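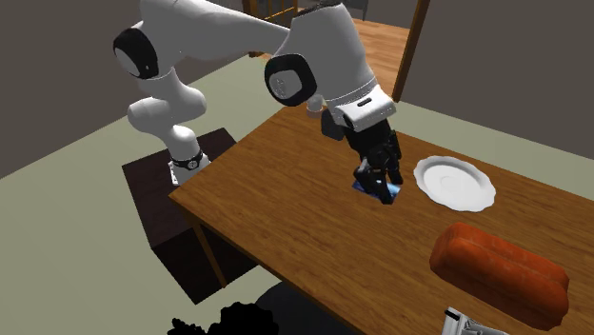
Ticket: grasp planner stalls after the fingers close (Pascu 200, table tasks in sim)
Opened by: Gaëtan Leclerc
Project: Zisitar
Status: open, workaround in place

Hi folks, and thanks again for the quick help in February — the gravity fix has been lovely. My new trouble is with the grasp planner, which goes quiet once the gripper has closed and never hands over to the lift step. I get no error and no timeout, and the arm simply holds its pose until I stop the run. It happens most with thin things. The flat blue item under the fingers is the worst of the lot, while the bread loaf on the same table gets picked and placed without any fuss at all. I'm running the kitchen table layout from the Binumton pack and I haven't changed any of the meshes.

The last lines in the log are always these:

grasp_exec: close command sent
grasp_exec: waiting for contact state
contact_filter: tick 3,246, state UNSETTLED

After that the tick number stops moving, which made me think the filter itself was stuck and the gripper was fine.

What I've tried so far, in case it saves somebody an afternoon:

Restarted the planner node by itself. Same result.

Raised the grip force limit to 90 per cent. Same result, though the fingers chattered a bit more in the contact plot.

Swapped the blue item for a thicker block. Worked first go, so I put the old one back and it stalled again.

Turned off contact between the fingertips and the tabletop. It lifts! I don't love this one, as I'd like that contact to be there when we check for scraping.

Update, 14 June 2026

I had a good long read through the contact filter over a cup of tea. It wants 20 steady ticks before it calls a grasp settled, and it seems to lump finger-to-table contact in with finger-to-object contact. With something that thin, the tips brush the wood and the count keeps going back to zero. I still can't explain the frozen tick number, so please don't take my word as the whole story.

Could someone at Noleleck tell me whether the filter can be given a list of bodies to ignore? I'm happy to test a branch. For now I'm running with the tabletop contact off, and I've attached the full log and my planner settings.

Cheers,
Gaëtan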